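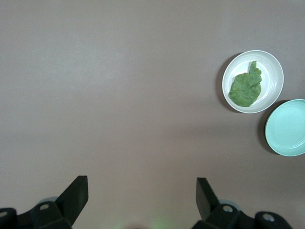 Search listings
City, ZIP or address
Go

Put the Utility Bills in the Listing

By Hanan Kanaan

When my husband and I bought in Grevside, the listing told us the color of the shutters and the brand of the garage door opener. It did not tell us what the house cost to heat. We found that out in February, when the first full bill came to $139 more than the one at our old apartment.

I think every home listing should show twelve months of gas, electric and water bills. The seller has them, or can get them from the utility with a phone call. It would take up two lines on the page.

Agents I have talked to don't like the idea. One at the Kramer office told me that bills depend on the family. A couple with three teenagers will use more hot water than a retired man who showers at the gym. That is true, and buyers can work it out for themselves. We already know that a car's mileage depends on the driver, and we still want the number on the window.

The other complaint is that it would hurt older homes. Some of them, yes. But a buyer who sees high bills can ask about the attic and the windows before making an offer, and the price can be settled with that on the table. The way it works now, the buyer pays for the surprise. I looked through 48 listings in Grevside and Troklow last month. Only 11 said anything about insulation, and most of those said "well insulated" and left it there.

Sellers who put in a new furnace would gain from this too. Our neighbors did, and their listing gave it three words, after the paragraph on the backsplash.

I don't think it needs a state law to start. The local listing service could add the boxes to its form and let people leave them blank. Buyers would notice the blanks – I know I would, and I would ask about them before I drove out to see the place.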